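Subject: Re: [clirkdale-bldg] Low hot water flow at kitchen sinks, upper floors
Date: 20 Mar 2025

On the Clirkdale building list, a unit owner wrote:

> We have had weak hot flow at the kitchen sink since February. Cold is
> fine. The bathroom hot is fine too, same riser as far as I know. I took
> the aerator off and it made no difference. Is this the recirculation
> pump again, or is it something inside the unit? Before I pay for a
> plumber I would like to know who is responsible for what. Also, can I
> close the riser valve myself?

Taking the last question first: no. The riser valves serve every unit on the stack and closing one needs notice to all of them. Write to the Potberg office and they will schedule it.

On the pump: a failed recirculation pump gives you a long wait for hot water, at full flow. It does not reduce flow at a single fixture. If the bathroom hot runs normally, the riser pressure is fine and the restriction is somewhere between the kitchen branch tee and the spout.

In order of likelihood:

1. Hot stop valve under the sink. The original Rustad stops have a rubber washer that swells and can come loose from the stem. The handle turns freely and feels open, but the washer stays partly on the seat.
2. Debris in the faucet cartridge or in the check valve at its inlet. This is common after any riser work. Scale flakes travel up the hot side and lodge in the first small opening.
3. Kinked supply hose, usually after something heavy has been pushed to the back of the cabinet.
4. Dishwasher tee. In units where the dishwasher is fed from the hot stop, a poorly seated tee washer can cover part of the bore.

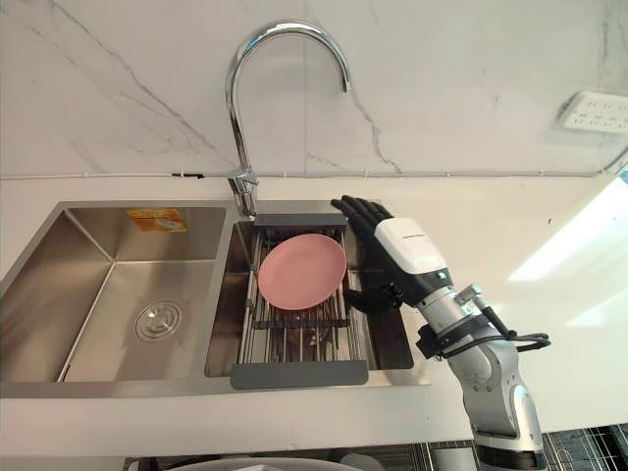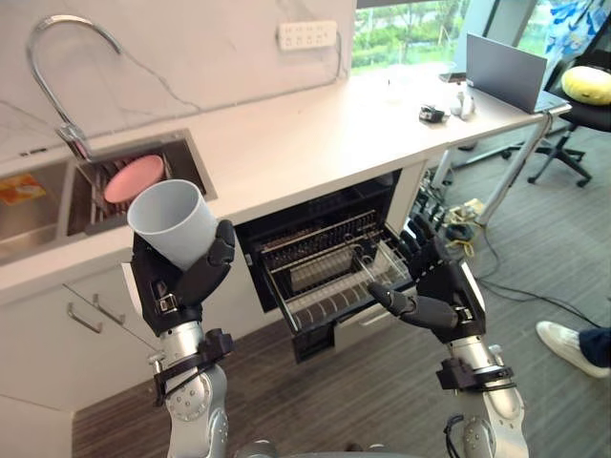
To separate these, close the hot stop, disconnect the supply hose at the faucet end, put the hose into a bucket and open the stop fully. If the hose flow is strong, the problem is in the faucet. If it is weak, move back to the stop outlet and repeat. Check that the stop closes completely before you disconnect anything. If it drips when closed, quit there and ask for a riser shutdown.

For reference, I measured static pressure in my own unit at 66 psi on both sides. With the kitchen hot fully open it should not collapse. If yours does, the stop is the first suspect.

Replacement stops: the Firutico quarter-turn fits the existing stub without adapters. I have had 2 in service for 3 years with no leaks. Hold the stub with a second wrench when you remove the old nut, and do not reuse the old ferrule unless it is tight and unmarked.

Responsibility, from the house rules: the association covers the riser, the branch tee and the pipe up to the stop. The stop and everything after it belong to the owner. Damage caused by debris from riser work is a gray area. The last claim I know of was settled with a credit of $100, and the owner had kept the clogged cartridge. Keep yours.

If you run the bucket test, please post which end the restriction was on. Two other units on the same stack reported similar symptoms, and if all of them turn out to be debris I would like the riser flushed before the next shutdown is planned.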